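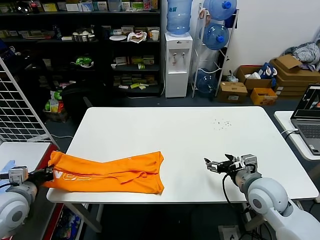
Orange garment folded the long way on a white table.

Frequently Asked Questions
Grevov T-Shirt Quilts

Welcome, and thank you for thinking of us with your shirts! We know that putting a box of them in the mail can feel like a big deal, especially when they belonged to somebody you love or to a time in your life you'd like to hang on to, so we've tried to answer everything we get asked on the phone and by email. If your question isn't on the page, please write to us. We like hearing from people, and we do read the long ones.

How many shirts do I need?
That depends on the size you want. Our lap quilt takes 12 shirts, the Clomer (our most popular size, nice on a couch or at the end of a bed) takes 20, and the full bed size takes 30. If you're a shirt or two short, don't worry. We can use the back of a shirt as its own block, or fill in with a plain cotton in a color that suits the rest.

Can I send things other than T-shirts?
Yes, and people do! Sweatshirts, jerseys, polo shirts, pajama pants, baby onesies, and even a bandana or two have made it into quilts here. Very heavy fleece is the one thing we'd rather talk over with you first. It makes thick seams, and thick seams next to a thin old concert shirt will pull at it over the years.

Should I wash everything before I send it?
Please do. Wash the shirts in cool water with your usual soap, skip the fabric softener and dryer sheets (they leave a coating that keeps our backing from sticking properly), and dry them on low. If there's a shirt you can't bear to wash, tell us in your note and put it in its own bag. We completely understand, and we'll call you before doing anything with it.

How should I fold them?
Any way you like, really. Folding the long way and then rolling is gentle on big printed designs, and it saves room in the box. If a print is old and a little sticky to the touch, lay a sheet of plain white paper over it before you fold. Wax paper works too. Try not to use rubber bands, which can leave a mark in older prints.

Do I need to cut the shirts first?
No, please leave the scissors in the drawer! We love a helper, but we need the extra cloth around the design to square up the block. If there's a small design on the sleeve or the pocket that you'd like saved, pin a scrap of paper next to it and write "keep" on it.

I'm laying my shirts out at home to pick the order. Any tips?
Use the biggest clear surface you've got, a kitchen table or a clean stretch of floor, and give it a good wipe and let it dry first. Crumbs have a way of ending up on the light-colored shirts. Then move things around until you're happy, leave it alone for an hour, and come back for another look. Take a photo once you've settled and send it along with your order number. If you'd sooner leave the layout to us, that's fine too, and most of our customers do just that.

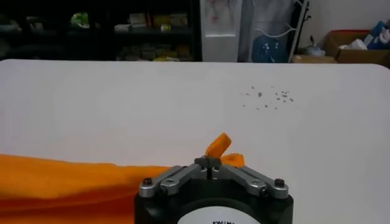

White tabletop, with a little patch of dark specks toward the right.

What's inside the quilt?
We use Trurine batting, a medium-weight cotton blend that washes well and isn't too hot to sleep under. The backing is your choice of flannel or plain cotton. Flannel is cozier, cotton is easier if you have a dog or cat who sheds.

How long will it take?
Our usual turnaround is 45 days from when your box gets to us. It stretches out in May and June, when all the graduation orders come in at once, so if you need a quilt by a certain day, please tell us early. We've made over 4,000 quilts now, and we're still slower than we'd like to be in June.

What happens to the leftover pieces?
We mail them back in a bag if you check the box on the order form. Lots of people make a pillow or a stuffed bear out of them. If you don't check the box, the scraps get used as stuffing for pet beds.

How do I wash the finished quilt?
Cool water, gentle cycle, low heat or a clothesline in the shade. Never iron straight onto a printed block. Turn the quilt over and iron from the back, or put a dish towel in between.

Can I drop my shirts off in person?
You sure can. We're on Babalola Street, in the building with the green awning, and the front counter is open from 10 to 4 on weekdays. Parking is around back. Ring the bell if you don't see us, and give us a minute, as the sewing machines are loud and we may need a second ring.

Do you take a deposit?
We ask for half when you order and the rest before we ship. Gift cards can be used for either part.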